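Notebook, perception and grasp planning, bench work
August 2020

Continued from the last page. The segmentation node is again built against the new Tasari release and it starts without the warning about the message version. I had to clear the cache by hand two times. If you pull the branch today, do the clean build first, otherwise you get the old mask colours and you will think the model is wrong.

Main subject today is soft objects with cables. The planner Skurent was written for boxes and bottles, and it wants one closed outline per object. With fabric and cords together we get many small outlines, and each one becomes a separate object in the scene graph. On the worst recording the graph had 27 objects where there should be 2, the bin and the bundle.

I tried first the merge by distance. It works for the fabric, but the thin cords are lost when the depth has holes, and dark fabric on our depth sensor has a lot of holes. Then I tried merge by colour and distance together, weight 0.4 for colour. Better. The shadow inside the bin is now sometimes taken as dark fabric, so I added the rule that anything inside the bin polygon is handled in a second pass.
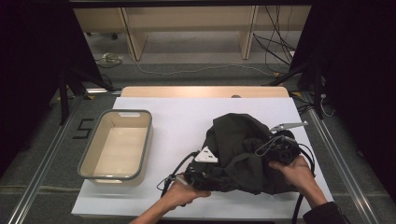
Why not simply raise the distance threshold until everything joins?
Because the bin rim joins too. At the value where the last cord is connected, the rim is already part of the same cluster, and the planner then proposes grasps on the bin.

For the record, the dark bundle with the black cables on the white board is the hardest case in the set for me. The background helps, the contrast with the board is good. Inside the heap it is black on nearly black, and the edges between cable and fold are mostly guesses of the network. The light grey clip is found every time, so I use it as anchor point for the tracker when the mask jumps.

Hands: the hand mask must be subtracted before the merge and not after. I had this in the wrong order since January and did not notice it, my old test clips had no hands over the object. Now a bare forearm and a dark sleeve are both handled, but the sleeve needs the arm model, colour alone confuses it with the fabric.

Numbers from the run this afternoon. 872 images in total, 308 with the wrong object count before the change. After the change I have not the full result, the job stopped when the disk of Pandey (the small server) was full. I deleted the old point clouds and started it again with the log level on warning.

To do:
- read the result from Pandey, compare per clip
- Flarum viewer shows the merged mask one step late, check the time stamps
- cord that hangs over the board edge: the crop cuts it, make the crop larger on the near side
- write the weight in the config file, now it is fixed in the code (sorry)

Full run needs over two hours, so I leave it for the night. Please do not restart the server.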